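Property Manager, Residential Rentals
Girnell Property, Hurnthorpe office
Full time, permanent

Girnell looks after 1,159 rental homes in Hurnthorpe and the surrounding suburbs. We are hiring a property manager to take over an established portfolio from a colleague who is moving to our sales team.

You will be the main contact for owners and tenants from the first showing to the final inspection. Day to day, the job covers advertising vacant homes, checking applications, preparing leases, arranging repairs and following up on late rent. You will report to Tayla Sutcliffe, head of rentals.
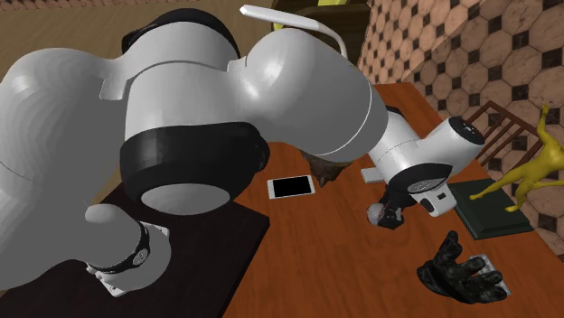 Applicants need at least two years of experience in residential property management, a current driver's license and a good working knowledge of tenancy law. Our records are kept in Pridura. If you have used a different system, we will train you during your first 10 days.

Hours are 8:30 to 5:00, Monday to Friday, with one Saturday morning a month for showings. Saturday work is paid at the overtime rate. We pay a mileage allowance for inspections and a bonus of $800 for each new management agreement you bring in. Salary depends on experience and is reviewed every May.

To apply, send a resume and a short cover letter to Kyung-tae Do, office manager, at our Ibrahim Street address or through the careers form on this site. Please include the names of two references. We will not contact them before an interview.

Applications close Wednesday, October 5, 2022.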